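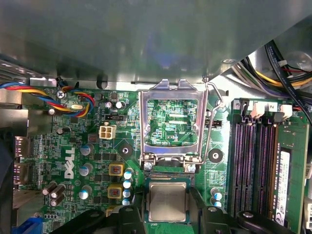
Chapter 4
Placing Delicate Parts with a Shop-Built Arm

Chapter Outline
4.1 Choosing a Task for a Small Arm
4.2 The Socket as a Target
4.3 Finger Design and Finish
4.4 Mounting and Aiming the Wrist Camera
4.5 The Approach, Step by Step
4.6 Recording Faults
4.7 Chapter Project: The Fedon Bench Cell

Learning Objectives

After completing this chapter, the reader should be able to:
Explain the difference between the accuracy and the repeatability of an arm, and measure the second with a dial indicator.
Select finger shapes and pads suited to a flat, rigid part that must be held by its edges.
Mount a small camera at the wrist so that both fingertips and the target remain in view during the last part of a move.
Write a placing routine that stops safely when the part does not seat.
Keep a fault log that another member of the workshop can read and use.

Introduction

The earlier chapters of this book dealt with the arm as a machine: its frame, its joints, its power supply, and the software that moves it from one point to another. The reader who has followed those chapters now has a working arm, bolted to a bench and able to repeat a short series of moves. The present chapter turns to what the arm is asked to do at the end of a move, when it is holding something that can be damaged.

The task chosen is the handling of a desktop computer processor. A processor is small, flat, and stiff. It must be gripped by its edges and lowered level. It fits its socket in one direction only, and the socket is easily harmed by a part that arrives tilted or is dragged sideways. A skilled person does this work in a few seconds and with little thought. An arm built from kit parts in a shared workshop can also be made to do it, but each of the small corrections a person makes without noticing must be planned for and built in.

The task has practical advantages for the home builder. Retired office computers are easy to find and cost little. A board may be left in its case, which holds it flat and gives the arm a target with real walls, brackets, and cables around it. When a socket is spoiled in practice, the loss is small. For these reasons the same exercise has been used in the Castillo evening course since the first edition of this book, and most of the advice that follows comes from the fault logs kept there.

The Computer as a Work Site

A bare board on a bench is a poor place to learn. Every side is open, and a routine that works there will often fail inside a case. Builders should therefore begin with the board in place. The chassis metal limits the height and angle from which the wrist may approach. Cable bundles can shift when the case is moved, and a cable that was clear of the path in one session may lie across it in the next. Memory modules stand well above the surface of the board and are frequently struck by the side of a finger during a careless turn.

The cooler must be removed before the work begins, and the posts or standoffs to which it was fastened should be treated as fixed obstacles. On many boards these stand close to the socket, where the fingers must pass. Their positions should be measured and entered in the program as keep-out zones. The load plate of the socket, when raised, is a further obstacle, and so is the retention lever. Both can drift from their open positions if the case is bumped. A routine that takes these parts for granted will sooner or later close a finger against one of them.

Before any powered move, the following preparation is required:
Disconnect the computer from the wall outlet. It remains disconnected for the whole exercise.
Ground the case and the arm to the same bench point.
Clamp the case to the bench or set it against two fixed stops.
Tie back loose cables with reusable ties.
Open the load plate fully and confirm that the lever rests clear of the path.

Accuracy and Repeatability

Two words are often confused by new builders. Accuracy is how close the arm comes to the position it was told to reach. Repeatability is how close it comes to the same place each time, whether or not that place is the one intended. Low-cost arms tend to have poor accuracy and fair repeatability. This is good news for the present task. An error that is the same on every run can be measured once and removed by teaching the position by hand. An error that changes from run to run cannot.

The Gekska controller used in this book stores taught positions in numbered slots. In the course files, the hover point above the socket is stored in slot 449, and readers who download those files should reteach that position on their own bench before running anything. A taught point from another bench is of no use and may cause a collision.

Two settings deserve early attention. The first is the speed value, which the controller accepts as a plain number. A value of 3000 is suitable for open moves away from the case. It should be lowered to 2000 before the wrist crosses the edge of the chassis, and lowered again for the final descent, as explained in Section 4.5. The second is the grip limit, which should be set with a scrap processor and raised only until the part no longer slips when the wrist is turned over by hand.

Fingers

The fingers supplied with most hobby grippers are meant for blocks and bottles. They are too thick to fit around a processor near its socket, and their faces are too smooth to hold a thin edge. The Fomham plans, reproduced at the back of this book, give a slimmer pair with rounded tips and a shallow step on the inner face. The step carries the edge of the part and keeps it level. Builders may print the fingers in any stiff plastic, although layers should run along the length of the finger - a finger printed the other way will crack at the fastener hole.

Sharp corners must be removed. The rounded tip allows the finger to slide past a capacitor or a bracket if the path is slightly wrong, where a square tip would catch. A few minutes with fine sandpaper is enough. Dust should be wiped away before the finger is brought near a socket.

The Wrist Camera

A camera fixed to the room or the bench shows the case well but loses sight of the part at the moment it matters, when the gripper itself blocks the view. A camera at the wrist travels with the fingers. The part stays in nearly the same place in the picture while the board moves beneath it, and misalignment can be judged by comparing the edge of the part with the edge of the socket. The camera sees both at an angle, however, and a part that looks centered while held high will be found to one side when lowered. Section 4.4 gives a method for correcting this with a printed grid.

Lighting also affects the result. The metal cover of a processor can throw back a bright spot that hides its edges, and the chassis may shade part of the board. A soft lamp placed to one side is better than a strong one overhead.

Key Terms

Grip limit: the greatest closing force the controller will allow.
Hover point: a taught position directly above the target, from which the final descent begins.
Keep-out zone: a volume the arm is not permitted to enter.
Repeatability: the closeness of repeated moves to one another.
Seating: the full and level arrival of a part in its socket.

Before You Begin

Readers should have completed the joint tests in Chapter 3 and should have a signed copy of the workshop safety sheet at the bench. The emergency stop must be within reach of the seated operator. Those working toward the Fedon Bench Cell should read Section 4.7 first and note its limits on bench space, as the position of the arm base is difficult to change once the hover point has been taught.

4.1 Choosing a Task for a Small Arm

A suitable first task has a clear end state. The part is either seated or it is not, and the operator can tell which by looking. Tasks that end in a matter of degree, such as wiping or sorting by color, are better left until the builder has a reliable log of simpler work.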